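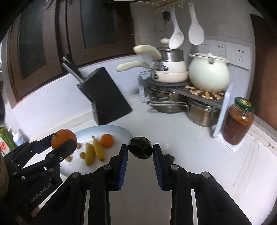

Mixed fruit on an oval serving plate, with bananas and citrus.

Fruit plate

A fruit plate is a flat dish on which whole fruit is kept or served in a home, usually on a kitchen counter or a dining table. It differs from a fruit bowl in having little or no wall, so the fruit lies in a single layer. The term is also used for cut fruit served at meals, which is covered under fruit platter.

Form

Most fruit plates are ceramic, though glass, metal and wooden ones are common. Round and oval shapes are both used. An oval plate suits a narrow counter and lets bananas lie at full length beside round fruit. Many have a colored rim and a plain center, often white, against which marks on the fruit are easy to see. The rim is raised slightly. Very flat plates and trays are less suitable for small round fruit, which rolls.

Any large dinner or meat plate can serve the purpose, and in many homes the fruit plate is simply the largest dish from a set that has lost its other pieces. Plates sold for the purpose are less common than bowls. The Skalley pottery in Mulgate listed an oval fruit plate in its catalog under the name Divemden, in two sizes, the larger of which had a drainage ring on the underside. Stock number 377 was the blue-rimmed version.

We use cookies to remember your reading preferences and to count visits. Accept all | Manage settings

Contents

The usual contents are fruits that keep at room temperature for several days. Bananas and citrus are the most frequent. Oranges and mandarins are often kept together, and the two are easy to confuse when the orange is small. A mandarin is generally flatter at the top and bottom and has a looser skin. Plums, peaches, apricots and pears are placed on the plate to soften and are then eaten or moved to the refrigerator. Small fruit such as cherries is more often refrigerated, and goes on the plate only shortly before it is eaten.

Short banana varieties, sold as baby or finger bananas, fit a plate better than full-size ones. They are sweeter when fully yellow and have thinner skins, which bruise easily.

Arrangement

Fruit is arranged on a plate mainly so that pieces do not press on one another. Heavier items are put down first. Citrus can stand some weight, but soft fruit cannot, and plums or ripe peaches are kept at the outside. Bananas are laid on their sides with the curves matching, or left joined at the stem. 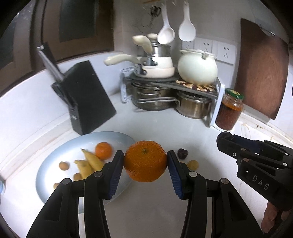
Before the plate is filled, fruit is commonly set out on the counter and turned over by hand. The stem end is checked first. A green button on a mandarin is usually taken as a sign that it was picked recently, although fruit can lose the button in transport and still be sound. Glossy skin on a plum or cherry can hide a soft spot, so these are felt as well as looked at. Pieces that fail are used first or cut up for cooking.

Hammad Yousafzai, in his household manual The Kodikara Kitchen, recommends clearing the plate completely every 7 days and washing it with warm water and dish soap before putting anything back. He also advises against lining it with paper, which holds moisture under the fruit.

Ripening and storage

Bananas give off ethylene, a gas that speeds ripening in some other fruits. Pears, peaches and plums beside them soften faster. Citrus is affected much less and does not become sweeter after picking. A household that wants its fruit to last may keep bananas on a separate plate or on a hook.

Because air reaches the fruit from the top and sides, mold is noticed earlier on a plate than in a deep bowl, where the bottom layer can spoil unseen. The fruit also dries out sooner. Mandarins left out in a heated room may become hard in the skin within 2 weeks. The plate is best kept out of direct sun and away from the stove.

Cleaning

Glazed ceramic plates can be washed with other dishes. Juice from split plums and cherries may stain unglazed feet or fine cracks in old glaze. Baking soda made into a paste removes most of these marks. Wooden plates are wiped with a damp cloth and dried at once.

See also

Fruit bowl
Fruit platter
Serving dish
Ethylene ripening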